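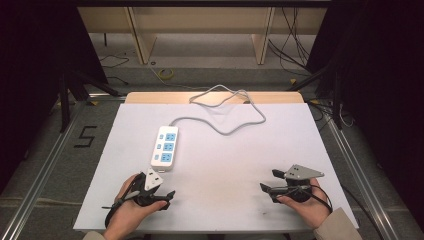 Khoury

To: Gretcombe Workshop robotics list
Date: Monday, April 13, 2020
Subject: Re: [gretcombe-bots] Seltov hand grippers, what are they like to use?

Sorry for the slow answer. I wanted to have a full evening with the pair before saying anything, and then the evening went into chasing a cable fault, so I had to wait for another evening.

> I've read the Seltov notes twice and I still can't tell if the hand
> grippers are a real tool or a very elaborate pair of tongs. Before I
> start cutting metal for a pair of my own, a few questions:
>
> 1. How heavy do they end up, and does it matter?
> 2. What is the metal plate on top for? It looks like it wants to be
> in the way.
> 3. Are you still on the power strip? I thought the plan was blocks.
> 4. Did you ever sort out the dropped samples?
> 5. What does the bench need to look like? I have a corner of the
> garage and not much goodwill from the rest of the household.
>
> Also, would you use the Demine encoder board again? I have one in a
> drawer and would love a reason to have bought it.

They are a very elaborate pair of tongs. I say this with affection. The tongs know how far open they are and where they are, and they write both down, and that's the project.

1. Weight. The right one is 262 grams with its plate, before you count any cable. That sounded like nothing when I put it on the kitchen scale. It sounded like quite a lot by the end of the first long session, when I noticed I had started resting my wrist on the bench between tries. Resting your wrist ends up in the recording like everything else, so the arm will one day learn to have a little lie-down too. The left came out a bit lighter, due to a bracket I drilled wrong and then cut shorter to hide the evidence. I can't feel the difference. If you build a pair, I'd spend your effort on balance first. My first version had everything hanging out past the knuckles and it wanted to dive at the table. Moving the encoder back over the palm fixed that better than any amount of shaving plastic.

2. The plate. Each gripper carries one, silver, triangular, standing up off the top. It's there to hold the tracking hardware clear of my fingers, and yes, it is in the way. I set the left one upright and the right one leaning out to the right, which I arrived at by knocking them together. Two upright plates are fine as long as your hands stay apart, and the moment both jaws want the same object they meet like deer. Round the corners off before you mount them. I did it after, with a bandage on. And bolt them down with something that won't work loose. I used plain nuts at first and spent a week admiring a slow drift in the data that was really the plate turning on its bolt.

3. The power strip. Still on it, and I've come around to it. Blocks were the plan and blocks were dull. You pick up a block, you put down a block, you have learned that you own a block. The strip is white with light-blue socket panels and a small blue switch beside each of its three sockets, and those switches are a wonderfully mean target. They're small, they sit along the left side, and a press that lands slightly off does nothing except slide the whole strip away from you. So one hand has to steady while the other pokes, which gives you a reason to have built two grippers. It had been my main worry that I'd built two for symmetry.

I leave the strip's own gray cable lying loose on the board toward the back. I tried taping it down and the strip got much too well behaved. With the cable free it tugs back a little when you turn the strip, and I'd like the arm to meet that sooner than later. I run the strip dead, by the way. Please do the same. I don't want to read about you in the workshop newsletter.

4. Dropped samples. Fixed, and the fix is embarrassing, so I'll be brief. The logger was meant to run at 60 samples a second. It was giving me 31 on the right hand and the full rate on the left. I rewrote the serial code. I moved it to another machine. I wrote a longish complaint to this list, which some of you will remember, in which I blamed the operating system. Then I swapped the two cables and the fault moved to the left hand. The cable had been getting bent hard where it leaves the grip and runs down past my wrist. New cable, a looser bend, a bit of slack before the sleeve, and it has behaved since. I withdraw what I said about the operating system, though I still think it.

If you wear long sleeves, and I do, the place has the heating habits of a barn, feed the cable so it lies outside the cuff. Inside the cuff looks neater and pulls every time you bend your elbow.

5. The bench. Less than you'd think. The working surface is a white board with a strip of light wood along the far edge. It's scuffed and it has dark marks on it now, and I've stopped cleaning them off. Aluminum rail runs down both sides of my work area, and there's a tripod on the left and a stand on the right. Dark curtains at either side. The curtains were the best cheap thing in the whole build. Before I hung them, the tracking would lose its mind whenever the sun came around to the big window, and I'd only find out when I played the session back and saw my left hand leave the building.

I'd also mark your floor. I put a big 5 down in black tape, which is my fifth layout, and the number goes into the session name. Layouts one to four exist as folders full of recordings in which I can't say where anything stood. Keep a roll of tape on the floor near you. It will be under the table when you want it, but you'll know it's somewhere.

For the garage: if you can leave the board in one place between sessions, do that and give up everything else. Setting it all up again cost me more time than the recording did.

On the Demine board. I would use it again with two complaints. The connector is on the wrong side for a left hand, so you either mount it upside down or run the wire across the palm. I mounted it upside down and the readings came out backward, so my left gripper was wide open whenever it was closed. One minus sign, easy, but I put it in the wrong file and for a while both of them were backward. The second complaint is the zero. It forgets it when you cut the power. I now squeeze both jaws shut before every session and press a key, and a note stuck to the monitor tells me to do it, and I ignore the note perhaps one session in four. Do something cleverer and tell me what it was.

Jaws: mine open to 70 mm, and I'd go no wider. The first set opened further, and the only thing it improved was the pinching of my own thumb. For the switches I work with the tip of one lower jaw and keep the upper one out of the way. It took me far too long to find that out, having tried to press a switch with a closed beak like some kind of anxious bird. I'd leave the tips square. Rounded ones skate.

What's not working: handing the strip from one gripper to the other. I can do it with my hands and I can do it with the left gripper and a hand. With both grippers I'm at the level of a toddler with two spoons. I think the jaw faces need something softer on them. I've got some rubber sheet to try, cut from a mat whose owner hasn't noticed.

The drawings in the Seltov folder are one version behind. The plate holes are right, the grip is the old fat one. I'll put the new grip up by early May, and if I haven't, write and complain, using my own message about the operating system as a guide to tone.

Get your board out of the drawer in the meantime. And check which side the connector is on before you print anything.

Khoury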